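**Campos girls at 17-3, are we buying it?**

**baselinebev** wrote:
17-3 looks great on a banner. Take out Ullonetti twice and that Wanden team with six healthy players and I'm not sure what's left. Show me one road win over anybody with a real center.

**zone_or_bust** wrote:
They won at Bomovel by 11. Does that not count now?

**baselinebev** wrote:
Bomovel shot free throws like they were wearing mittens. So no, not much.

**oldgym691** wrote:
I'm with Bev on the schedule, less so on the team. The press is real. What I don't believe is the announced crowd of 1,723. I sat in the top row and there were whole sections of bare bleacher.

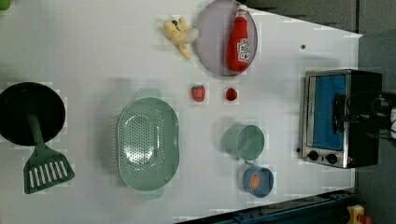
*Toy frying pan and mint-green colander on the white table*

**zone_or_bust** wrote:
They announce tickets sold, same as everyone. Students buy the season pass and skip half the games.

**oldgym691** wrote:
Then say tickets sold.

**hcourtpress** wrote:
Back to basketball? The bench scored four points against Wanden, and two of those came in the last minute. Once the starters get in foul trouble, the press goes away and they're a plain half-court team that can't rebound.

**zone_or_bust** wrote:
You said that last year too, and they went to the semifinal.

**hcourtpress** wrote:
And lost it by 20, with three starters fouled out.

**baselinebev** wrote:
I'll change my mind if they beat Ullonetti's replacement on the schedule. Anyone know who it is yet?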